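How Does a Robot Know What to Do Next?

By Nesrin Yazıcı

A robot arm does not think like you. It runs a program, and the program must answer small questions all the time. Where is the cloth? Where is my hand? At Krajewska, our team writes such a program. Its name is Estov, and its first job is sorting cloths.

1. Seeing

A camera gives the program only numbers for colors. Estov looks for a group of numbers that belong together, for example all the blue ones. 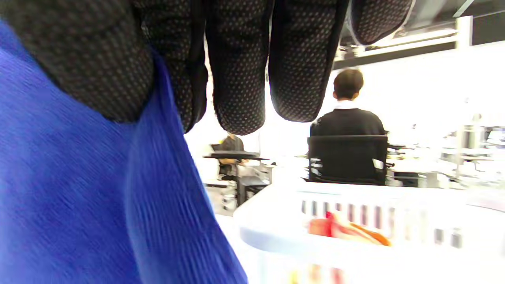
A cloth is difficult, for it has no fixed shape. A cup looks like a cup every day, but a cloth can be flat, folded or like a ball. So Estov must learn from many examples. Bình Tôn has collected 543 of them.

2. Finding the edge

If the cloth is in a bowl, the program must also know where the rim is — a gripper should not bump it.
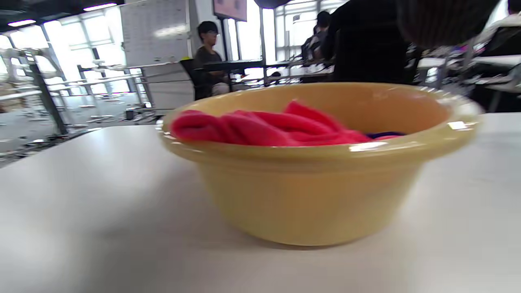
3. Planning the move

Now Estov makes a list of points in the air, like a dot-to-dot drawing. People help with this part. They do the job by hand, with trackers on their gloves.
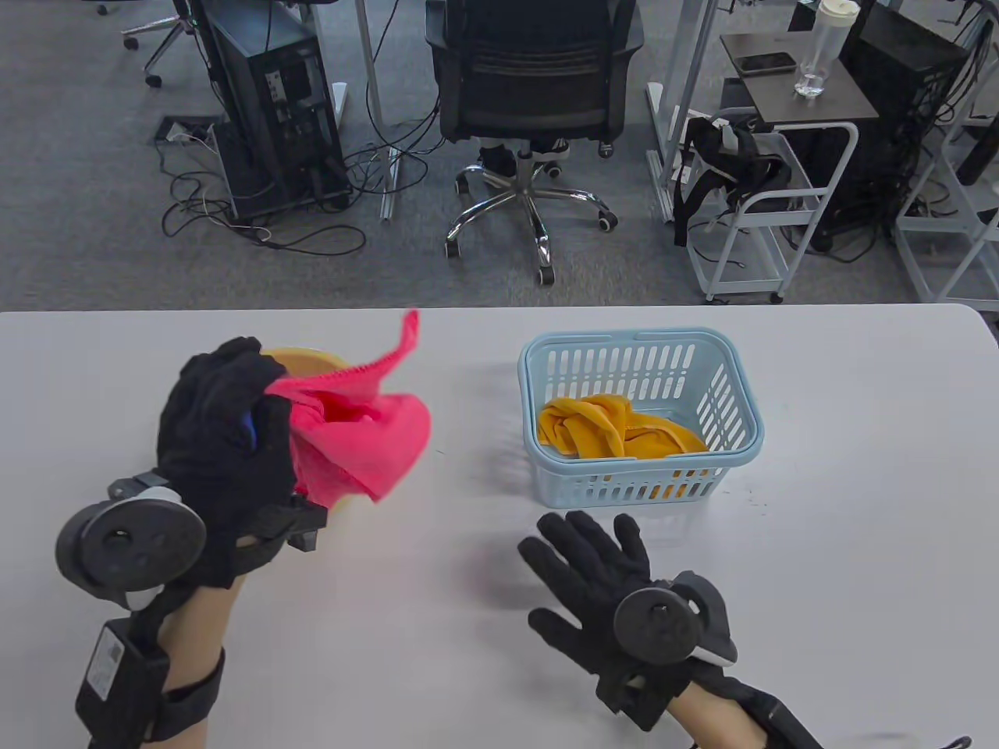 The trackers write down where each hand goes, and the program compares these paths with its own. If its path is too strange, it makes a new one.

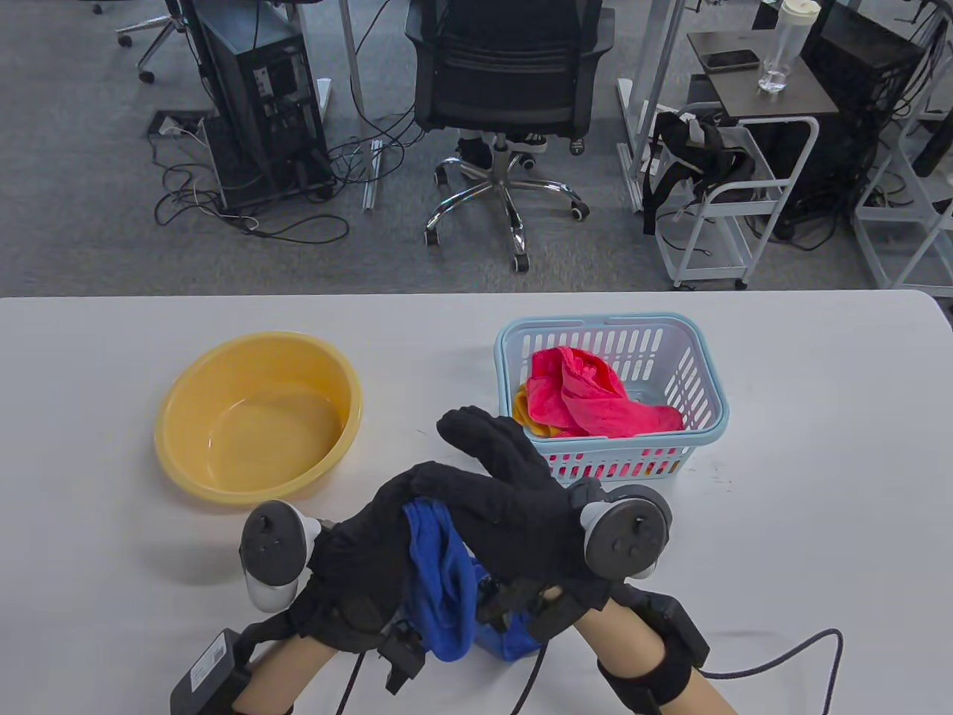 What happens if the program is not sure?
It stops the arm, takes a new picture and plans again. After 13 tries it asks a person.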